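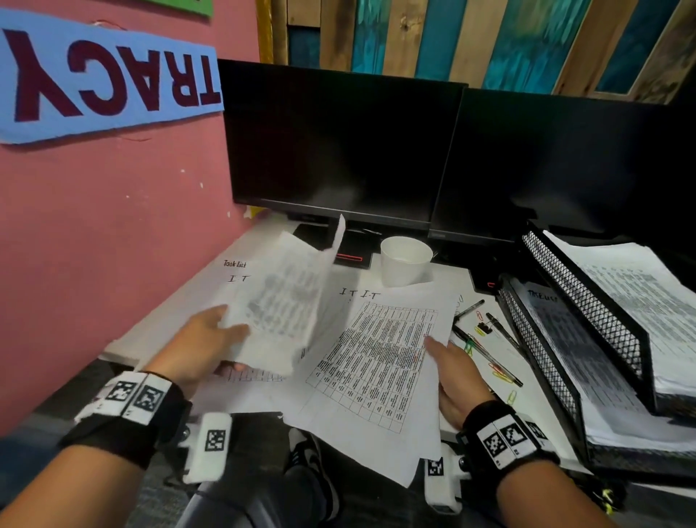

The Desk Project: Can a Task List and a Paper Sort Save a Shared Workspace?

Project report by Jayanthi Panicker and Wouter Van Beek
Project advisor: Marijke Boersma

Why we picked this

Our group shares one white desk with two monitors on it, and for most of the spring term that desk was where paper went to disappear. Schedules, printed articles, drafts of other people's drafts, sign-up tables from the fall (why did we still have those?). When our advisor asked for a project about "a real problem in a real room," Wouter just pointed at it.

We wanted to find out how long it takes a person to find one particular sheet in a shared pile, and whether simple sorting rules bring that time down. We also wanted to know if the rules would survive contact with the rest of the group, which was the part we were most curious about!

The room

We both love this room. It has pink walls and a wall of vertical planks behind the desk, some plain and some painted in streaky teal and blue, and there's a felt name banner pinned up on the pink side. It's a cheerful place to work, but it is short on storage. There are no shelves within reach of the chair, so anything you're reading ends up on the desk, and anything you've finished reading stays there.

The monitors take up the back of the desk. We left them where they were and kept them switched off during the sorting sessions so that people wouldn't stop to check messages. The front is what's left for paper, elbows and coffee.

What we did

We started with a pile of 50 printed documents, some single sheets and some several pages long. Seven people from our year agreed to take part. Each one got the name of a document and had to find it in the pile while the other one of us ran the timer. We did this for a week with no rules at all.

Then we brought in the system, which Irén Juhász helped us work out over a very long lunch. It goes like this:

Lay out the big tables first, flat, in the middle of the desk. They are the hardest to read when they're in a stack, and you need them to check everything else against.

Hold the rest of the bundle in one hand and fan it. Read headings only. If you start reading paragraphs you will be there all afternoon (Wouter was there all afternoon).

Write each group of papers on the task list by hand, with initials or a short code, before you put the group down.

Clip each group and put it in one of the trays. We used a plain tray organizer that we found in the supply closet.

We argued about the handwritten list. Jayanthi wanted a spreadsheet. We tried it both ways for two days and went back to paper, mostly for the pleasure of having something you can push across the desk at a person and say "yours."

What we found

With no rules, the average search took 27 seconds. With the system in place it took 14. We had hoped for an improvement but we did not expect it to be nearly half, and we may have been a little loud about it in the hallway.

The gain wasn't even. Single sheets got much faster. Long articles hardly changed, and we think people were already finding those by thickness. Sointu Kinnunen was quicker in the messy pile than in the trays on two of her tries, and she has not let us forget it. She says she remembers where on the desk she saw a thing. We would love to look into that properly, and it would make a great project for somebody next year.

The table sheets caused the most trouble. They're dense grids of small print and from arm's length they all look the same. In the second week we started writing a large word across the top corner of each one, and after that nobody picked up the wrong one again while we were timing.

Problems with our method

Seven people is a small group, and all of them know us. They also got to know the documents as the weeks went on, so part of the faster time could be practice. If we did it again we'd use a fresh pile for the second half and have Marijke pick the documents to search for. We picked them ourselves, and we probably leaned toward ones we liked.

Where it stands now

The trays are still in use at the end of May. The top one is too full. Irén has asked for a fourth, and we've added it to the list.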